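# Brondska plain black tee - two months in

I bought the first one in May, mostly out of annoyance. My old black T-shirts had all gone that sad greeny-grey colour and I had a week of work trips coming up, so I ordered a Brondska from Mansilla late one night and hoped for the best.

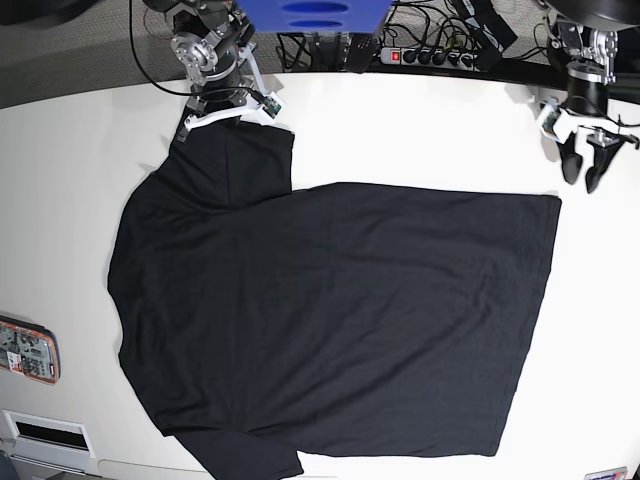

I've now got 4 of them, which probably tells you how this review is going to go, but there are a few things I'd want to know before spending £17 on a T-shirt, so let's get into it.

**The colour.** It's a proper dark charcoal-black and it has stayed that way so far. I wash mine at 30, inside out, with whatever liquid is on offer. The first wash did turn the water a bit murky (I did that one in the sink, being nosy) so please don't throw it in with your whites! After that, no trouble. The oldest one is a shade softer than the newest if I hold them both up at the window, but you'd have to be looking for it.

**Creases.** My main grumble. This fabric loves a crease. Leave it in the basket overnight and you get those long soft diagonal ones right across the body, and they don't all drop out on a hanger either. I spread mine out on the table, smooth it down with my hands, bring the sleeves in and fold it straight away while it's still a bit warm from the airer cupboard. Done like that it's fine to wear without ironing. If you do iron, go easy, as I managed to put a shiny patch near the hem of one of them and it's still there.

**Fit.** Boxy, and a touch longer than I expected. I'm a medium in nearly everything and the medium fits, with room in the shoulders. The short sleeves stop a little above my elbow, which I like, though my brother Dardo Palma tried one and said he felt like he was wearing a pillowcase. He's sticking with his Rarkis ones, which are slimmer and cling a bit round the middle. Fair enough, each to their own.

**The hems.** Good! Nice and straight, and after plenty of washes they haven't started to curl up. The Trokport tees I had before this rolled at the bottom like a brandy snap. A straight hem makes folding so much quicker too, you've got a decent edge to line things up with.

**The neck.** Still sitting flat on three of them. The fourth has gone slightly wavy, but I did hang that one by the collar for a week so I'm not blaming the shirt.

Delivery took 2 days, and came on a Wednesday when I was out, so it spent the afternoon behind the bins. Returns are free for the first month as long as you keep the tag.

Would I buy again? Yes, and I'm tempted by the navy if they ever get my size back in. 4 out of 5 from me - it loses one for the creasing.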